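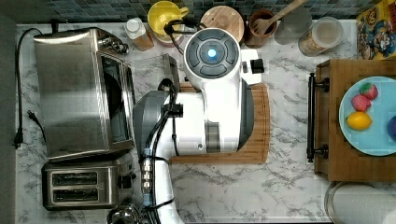
Kitchen counter with a white robot arm, viewed from overhead.

Hillach, 14/09/2021 - Okay, I've been sitting on this one for weeks and I'm terrible at keeping secrets, so let's get to it: the Suvarna Kart Enduro is coming back to Hillach Raceway in January, and it's going to be a night race!

I'm Vasanthi Palaniappan, I run the Enduro (and I drive in it, badly, most years). We're going 300 laps under the lights, two drivers per kart minimum, with rental-class and open-class karts on the track together. If you ran with us last time you'll remember the old format was two heats with a lunch break in the middle. The heats are gone. So is the lunch break, sorry, although the grill will stay open through the whole race.

Plorero is on board as our title partner, and they've put up $3133 for the open-class purse, all of it paid on the night. The rental-class winners get $2036 plus a set of Kolon tires for whatever they bring to the spring sprints. Kolon will also have a truck in the paddock selling slicks and wets, and they've promised me they'll have front sets in stock this time.

A few changes to the rules while I have you. Every kart now has to make 8 pit stops, up from five, and the pit lane stays closed for the first ten minutes after the green flag. Driver changes count as a stop. Fuel-only stops count as a stop. Rolling through and waving at your mom does not count as a stop, and yes, somebody tried. Transponders go on the left side of the seat for both classes, and number panels need to be reflective so scoring can read them after dark.

My co-driver Hema Devadiga won the final sprint of the summer from ninth on the grid, and she's already started telling me which stints I'm allowed to have.

"Turn four is going to be wild at night," Hema told me when I asked her for something I could put in here. "The inside curb falls into shadow and you have to trust that it's still there. I want the opening stint. Vasanthi can have the middle."

So there you go, I'm getting the middle.

Entries open Monday at the Hillach ticket office and on the raceway's website. Teams from last year's race get first call on their old kart numbers until the end of the month, and after that they're up for grabs. Spectators get in free on practice night, and kids can walk the grid before the start on race night as long as they've got a grown-up with them.

If you're with a paper or a radio station and want a pass, or you'd like to try a practice stint yourself, ask for me at the raceway office. Bring closed-toe shoes and a long-sleeved shirt. We've got helmets.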